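How to descale a kettle and a coffee maker in an office kitchen

By Mikkel Toft

In our office the water is very hard, and the kitchen equipment suffers from it. I have been responsible for the kitchen since May and I wrote this page first for my colleagues. Later people from other floors asked for it, so I made it longer. You need citric acid powder, a measuring jug, a soft cloth, an old toothbrush and a free hour.

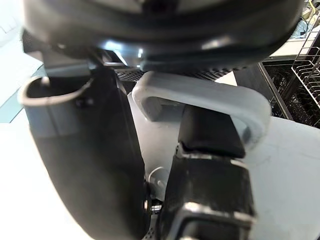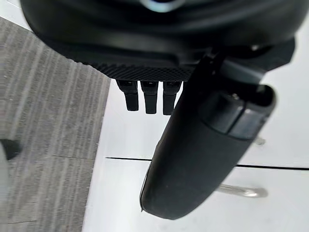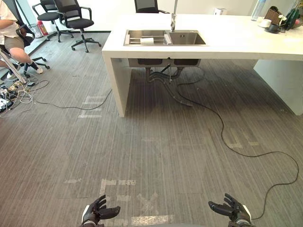
How often should I descale a kettle that is used all day?
Every four weeks if your water is hard, and every two or three months if it is soft. A kettle at home that boils twice a day can wait longer.

What to buy

Citric acid is sold as a white powder, usually near the baking goods or the cleaning products. It has almost no smell. Vinegar also works, but the smell stays in a shared room until the afternoon and people complain. I buy the powder in a bag of 1,000 grams, which is enough for us for a long time. Keep it dry and write on the bag what is in it, as it looks exactly like sugar. Do not store it on the same shelf as the sugar.

Descaling the kettle

1. Unplug the kettle and empty it. If it has a filter in the spout, take the filter out and put it in a cup.
2. Fill the kettle with one liter of cold water.
3. Add two level tablespoons of citric acid and stir with a long spoon until you see no more powder.
4. Heat the water until it is warm to the hand, then switch off. Do not let it boil. With boiling, the acid can leave a new hard layer which is more difficult to remove than the old one.
5. Put a note on the kettle. Write "DO NOT DRINK" in big letters, and also write the time when it will be ready.
6. Wait 30 minutes. Small bubbles on the bottom are normal.
7. Pour a little of the warm liquid over the filter in the cup, and brush the filter with the toothbrush.
8. Empty the kettle in the sink and rinse it three times with fresh water.
9. Boil one full kettle of clean water and throw this water away too.

If there are still white spots, repeat from step 2. Please do not scratch them with a knife. In our first kettle, an Aletti, somebody did this before my time, and the scratched places always became white again first.

Descaling the coffee maker

These steps are for a simple drip machine with a water tank and a glass jug. We have a Zileck. For a machine with a pump or a milk system, follow its own booklet, because some makers do not allow citric acid.

1. Take out the paper filter and the old coffee. Wash the filter holder.
2. Dissolve two level tablespoons of citric acid in one liter of cold water and pour it in the tank.
3. Switch on the machine and let half of the liquid run through.
4. Switch off and wait 20 minutes. The acid is now working inside the tube, where the brush cannot come.
5. Switch on again and let the rest run through.
6. Run two full tanks of clean water. Taste a little of the last one when it has cooled -- if it is sour, run one tank more.

The plastic parts of the tank can feel slippery after some months. This is not lime, so acid will not help much. Use warm water and dish soap, and leave the lid open overnight.

Cleaning the sink at the same time

I keep the used liquid from the kettle and wipe the faucet with it while it is still warm. Lay a wet cloth around the base of the faucet for ten minutes, then rinse well. On stainless steel this is fine for a short time. Never use it on marble or other limestone, it will leave dull marks. Never mix it with bleach, or pour it after bleach in the same sink.

When to do it

Friday after four is the best moment with us. Most people had their last coffee already, and the machine can dry until the next week. Before that I did it in the morning, and I do not recommend this -- I was asked over 100 times when the coffee will be back.

I have a list on the inside of the cupboard door with the month and the initials of the person who did it. If you are in room 218 or 307 and want to borrow the citric acid, write your name on the same list and bring the bag back closed.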